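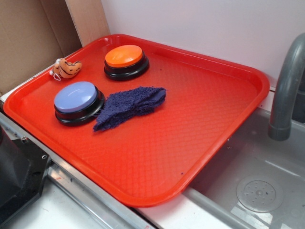

Warum haben Tiger Streifen?

Ein Tiger im Zoo fällt sofort auf – orange eben. Im hohen Gras aber? Fast weg! Hirsche sehen Orange nämlich nicht so wie wir, für sie wirkt es eher grünlich. Dazu die dunklen Streifen, wie Schatten von Halmen. Gute Tarnung also.

Und jeder Tiger hat sein eigenes Muster, wie du deinen Fingerabruck. Sogar die Haut drunter ist gestreift.
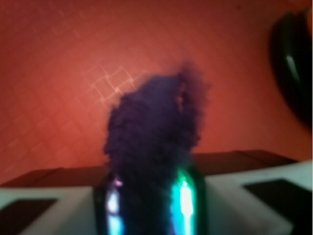
Jagen Tiger im Rudel?
Meistens allein. Anschleichen, warten, dann ein kurzer Sprint. Oft klappts nicht und die Beute ist weg.

Schwimmen können sie übrigens auch, richtig gut sogar.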